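3 min read

Snack sharing box, orange packets

I've been wanting to put this one on the site for months, so forgive me if I go on a bit. The sharing box is the simplest thing we sell at Lockwood and easily the one I get most excited about: a plain brown cardboard box, delivered to your door, with orange snack packets inside. No tissue paper, no shredded filling, no ribbon. You fold back the flaps and you're into the food (my favourite sort of parcel).

We put the first ones together for the walking club at Kutthorpe, who wanted something everybody could dip into at the halfway stop. They asked for more in April and we've kept the box on ever since, mostly because people kept ringing up for it!

What's in it

The packets are a mix. Some are mostly orange, others have more white in the design, and a few carry small cartoon figures and Chinese lettering on the front. I love the look of them together – so much more cheerful than a row of beige crisp bags. They go in loose, one on top of another, so you can rummage. 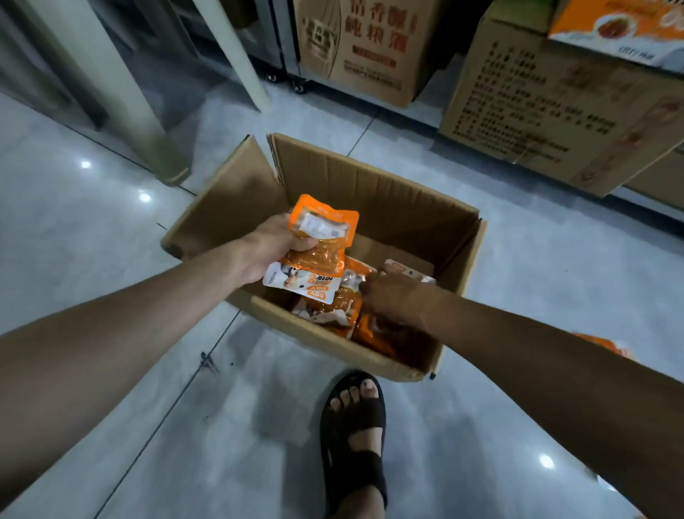 Size and weight

The packed box weighs almost 600 g. The cardboard is ordinary brown corrugated, with four flaps on top, and it goes in the recycling once you've flattened it. It's a handy box to hang on to, though. Mine has been holding seed packets since last year and is still perfectly square.

Keeping them

Somewhere cool and dry is fine, away from the cooker. I leave ours in the box on the pantry floor with the flaps half shut. Once a packet is open, eat it the same day or tip what's left into a jar with a tight lid. Please read the label on each packet for ingredients and allergens before you hand them round, as the mix does change.

Ordering

The box is listed as Nunora 444. It comes in one size only. If you're feeding a crowd, order two or three and we'll tape them together so they arrive as one parcel. If you'd like all of one design, put a note on the order and I'll do what I can from the shelf, though the mixed box is more fun in my view.

Phyllis Treloar
Lockwood, 26/01/2025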